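## 4. Demonstration Protocol and Segmentation

### 4.1 Task selection

The tasks in this study were chosen from the upkeep work found in ordinary offices and homes. Section 3 dealt with rigid items that can be picked up, moved and set down with little change in shape. In this section we turn to tasks that pair a deformable item with a rigid one, with the emptying and relining of a wastebasket as the main case. A plastic bag has no fixed outline. It folds over itself, hides its own opening and changes shape each time it is touched, so a policy trained on it cannot lean on a stored model of the object.

The full Paltow set contains 3,178 demonstrations. Of these, 1,000 were held back from training and used only for the segmentation study reported in Section 4.3. The remainder were passed to the Grelis training pipeline without further filtering. No demonstration was dropped because the operator was slow or made a second attempt at a grasp. Earlier work in our group removed such cases, and we now believe that this hurt the resulting policies by hiding the recovery motions they most needed to learn.

### 4.2 Recording procedure

All demonstrations were recorded from a head-level viewpoint. Operators received a one-page task sheet that named the starting state and the goal state and said nothing about the order of steps in between. They were free to use either hand for any part of the task. Each operator completed a practice block before recording began, and the practice data were discarded.

The starting state was varied between trials. For the relining task, the bag could begin folded, spread flat, or bunched into a mound, and the wastebasket could begin on either side of it. The table was kept in the same place throughout. We did not try to vary the floor, the curtains or the equipment at the edge of the work area, and the effect of this choice on transfer to new rooms is taken up in Section 6.

Two annotators, working separately, marked the start and end of every contact phase. A contact phase begins when a hand, or anything held in a hand, first touches a task object and ends when that contact is released. Where the two annotators disagreed, a third reading was made by Matěj Ďurica and taken as final. Figure 3 shows a two-handed moment in which both task objects are engaged, the bag by the operator's left hand and the wastebasket by the device held in the right. 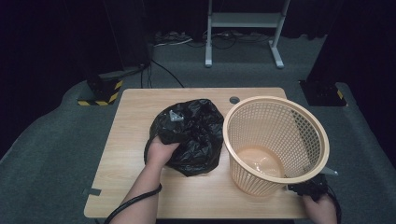

**Figure 3.** Relining task, bag and wastebasket on the work table.

Kieran Fairclough, commenting on an earlier draft, objected that a contact phase defined in this way is too coarse for thin plastic, and that a hand may stay in contact with a bag through several changes of purpose – gripping, shaking, opening, pulling over a rim – without ever letting go. On his reading, the boundaries we report for the bag would say more about the habits of the operator than about the structure of the task.

We accept the first part of this objection and have changed the protocol in response. Contact phases that involve the bag are now divided further at each point where the direction of hand motion reverses or where the second hand joins or leaves. We call these finer units sub-phases. The second part of the objection is harder to settle by argument alone, and we tested it directly. If the boundaries mainly reflected personal habit, a segmenter trained on one group of operators should do poorly on another. The results below suggest that this is true for folding and much less so for opening and lining.

### 4.3 Segmentation results

The segmenter was trained with the operators split into 2 groups, with no person appearing in both. It was then tested across groups on the held-back demonstrations. We compared it with the Hisach baseline, which places boundaries by hand speed only and makes no use of the image.

Across groups, the image-based segmenter placed its boundaries closer to the annotators' marks than the baseline did in every task we tried. The gain was smallest for the rigid tasks, where a drop in hand speed is already a good sign that one step has ended and another has begun. It was largest for the relining task. Operators often keep their hands moving while they search for the opening of a bag, and a speed-based rule either misses these boundaries or places far too many of them.

In 166 demonstrations the segmenter and both annotators disagreed. We reviewed each case by hand. The most common cause was occlusion – the bag covered the fingers, and the moment of release could not be seen from the head-level view. A smaller share came from cases in which the operator let go of the bag and picked it up again so quickly that one annotator marked a single phase and the other marked two. We left these cases in the test set and report results with and without them in the appendix.

### 4.4 Limits of the method

The sub-phase rule was written with plastic bags in mind. Rosaire Lemieux applied it to a small set of cloth tasks from the Cabrera collection and found that reversals of hand motion were too frequent in smoothing and wiping to serve as useful boundaries. A rule that also takes account of the state of the cloth would be needed there. We have not yet built one, and the claims in this paper should be read as covering thin plastic and rigid containers only.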